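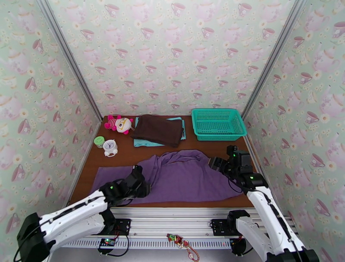

Ticket 3000-42: towel folding, Vimley bench
Status: open
Raised by: Ismail Fawzy

Folding a towel is the job we were told would be sorted by March, and I'm logging it as not sorted. The complaint is the same as on the last ticket. The policy copes with a cloth laid out square and goes to pieces when the cloth is bunched up. Have a look at the purple one, flat on the left and all ridges through the middle and right, with one gripper resting over the flat part and the other hovering at the right edge. That's what washing looks like when it comes out of my machine at home. The brown and teal ones at the back are folded, and I'd want to know who folded them before anybody puts them in a slide for Stollholm.

Steps tried
- Restarted both arms, reloaded the Villalba weights. No change.
- Dropped grip force by 15 percent. Slips more.
- Ran 22 attempts from a crumpled start. Four finished with something I'd call folded. Nearly all the rest stalled hunting for a corner.
- Swapped the left gripper pads for the older rubber. Slightly better on thin cloth, worse on towelling.

Reply, Soo-ah Nam, February 5, 2025
Four is up from one, so I wouldn't write it off. Can you rerun with the flattening step turned on? It takes longer but it finds corners. Also please clear the clock and the plush doll to one side, I don't trust the segmentation with small stuff on the left.

Reply, Ismail
Will rerun. I'm leaving the doll and clock where they are though. If it can't fold with a few things lying about, it can't fold in a house, and Stinunard's whole pitch is houses. My mum does a basket of towels during the ads.

Reply, Soo-ah
Fine, do both and log them separately. Keep priority at medium.

Waiting on: rerun with flattening step, Ismail.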